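Speaker notes: Zovex Orno kit, review talk
Zeyu Jiang, with bench work by Sihan Jia
August 8, 2023

Opening (keep short)

Say what we reviewed: the Orno manipulation kit from Zovex, standard package. It includes the gripper, the wrist camera, the mounting hardware, the cable set and a license for the Tan grasp planner. The arm is not part of the kit. Zovex supports several arms and we used the one we already had.

State the terms. Zovex lent us the kit in May and has not seen these notes. The list price we were quoted is $3,000, software license included for the first year. Renewal price was not given in writing. I asked twice.

Setup

Unboxing to first motion took Sihan one afternoon. The mechanical part is quick. The adapter plate takes 4 screws and the manual gives the torque for each. The slow part is cable routing. The manual shows one route for all arms, and on ours it pulled tight when the wrist rotated past its midpoint. We left more slack at the wrist and the fault messages stopped.

Calibration runs from a wizard. It asks for 6 poses. If one pose is bad, the wizard rejects the whole set without saying which pose failed. Mention that this was still true in the latest software version we were sent.

Why we test on household items

The blocks supplied with the kit are opaque, matte and square. They are useful for checking that the system is wired correctly and for little else. Anyone in this room thinking of buying will want it to pick up things that come off a shelf. Put up the bench pictures here and give people a moment before going on.

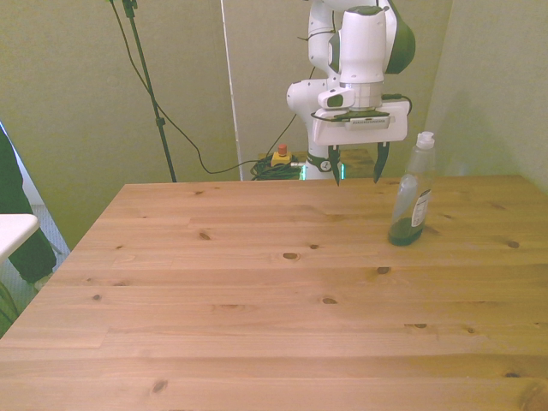
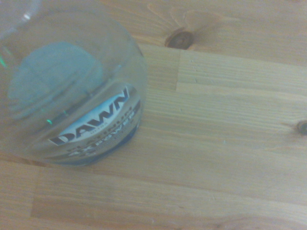

Tan plans a grasp in two stages, a coarse one that finds the object and a fine one that chooses where the fingers close. The coarse stage depends on an outline, and clear plastic gives a poor one. With a dish soap bottle like ours, the wood of the table shows faintly through the body when it is on its side, so part of the object has the color of the background. The printed label is the only large area with strong contrast. Tan tends to treat the label as the object and puts the grasp center there. On a bottle standing up this costs little. On its side, it shifts the grasp toward one end and the lift comes up tilted.

Results to quote

We ran 30 trials per object class. Do not read the whole table aloud. Opaque boxes were close to perfect. Clear containers standing up were acceptable. Clear containers lying down were the weakest class, and nearly half the failures in the full test came from it.

Turning on the option called "transparent prior" helped with the lying-down case and made planning slower. It is off by default. The manual describes it in one sentence — worth telling people where to find it (Planner, Advanced, second page).

Comparison

Someone will ask about Trorkia. We had their kit for a shorter time and did not run the same test, so give impressions only. Their calibration is better and reports the failed pose. Their gripper opens less wide. I would not rank the two on what we have.

Support

Zovex answered tickets within two working days. Answers on hardware were specific. Answers on the planner were mostly links to the manual.

Recommendation

Suitable for a teaching lab or a small packing cell with mostly opaque goods. For clear plastics, ask for a loan first and test with your own stock, in the positions it will really be found in.

Questions. Sihan takes anything on mounting and cables, I take the planner. The trial sheet is available on request, write to either of us.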